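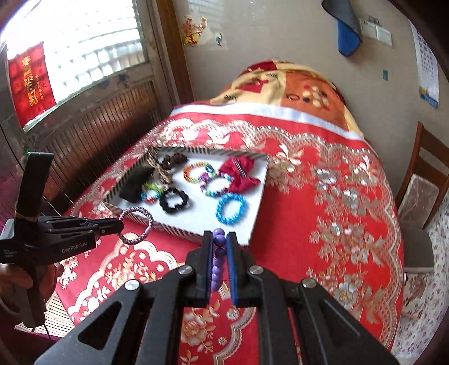 Lectura: 1 min · 156 visitas

Enseñar a ordenar pulseras con dos pinzas de mano: ¿cómo hago las demostraciones?

Biljana Todorova
¡Hola a todos! Estoy grabando demostraciones a mano para que un robot de dos brazos aprenda a guardar pulseras y coleteros en una bandeja. Con los coleteros de tela voy bien, pero con las cuentas redondas me lío muchísimo: unas veces cierro las dos pinzas a la vez, otras primero una... Llevo 19 tomas y cada una me sale a su aire. ¿Importa tanto?
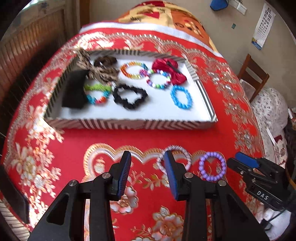 Dos pulseras sobre el mantel, delante de la bandeja.

Okix
Sí, importa. Haz siempre lo mismo.

Shehu
Bienvenida, Biljana, y mucho ánimo, que a todos nos ha pasado. Yo elegiría un orden (por ejemplo, primero la izquierda) y lo mantendría en todas las tomas, aunque al principio te resulte un poco tonto. Con las cuentas, acércate despacito, cierra y espera un momento antes de levantar.

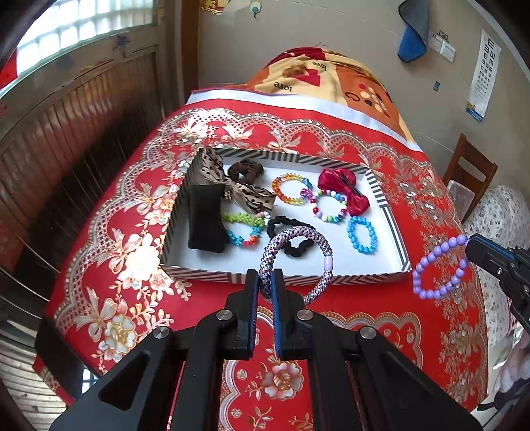 Y otra cosa, que me enrollo: cambia de sitio las piezas entre toma y toma, ¡pero no la manera de cogerlas! Las tomas en las que dudes, repítelas sin pena. Ya nos contarás qué tal, un abrazo.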